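Bjarke Zoëga writes the gripper handling rules at Prunholm, and the current edition, dated Mar 4, 2019, is 11 pages long. Most of it deals with fingers. "An arm fault stops the arm," he says. "A worn pad lets the job continue badly." He wants pads inspected every 30 cycles, with the gripper open and nothing in it. 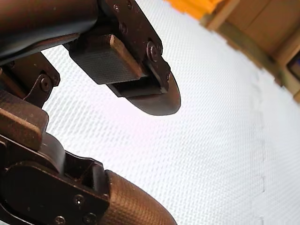 Open gripper with textured pad, over the white matting.

Fasteners come next. Zoëga does not accept a torque mark as proof. "Put a driver on every screw you can reach. Write down the ones you can't." 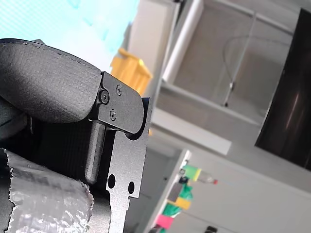
Bracket screws and finger plate at close range.

On shared work areas the rule is short: one arm moves while the other holds. Positions are taped on the mat before power is applied.
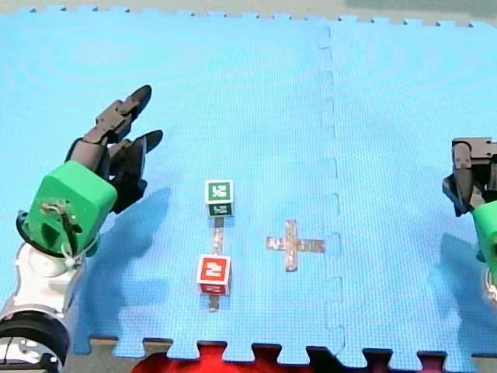 "People argue about the tape," he says. "I ask for it to be replaced after 15 sessions, whatever colour or make it is." The Zalthorpe draft left that interval to the operator, and he objected in writing.

Status lights he treats as advisory.

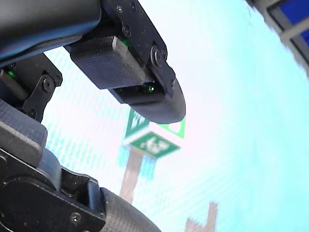

"Green means the unit has power. It doesn't clear you to reach in." The next edition is due after the March review.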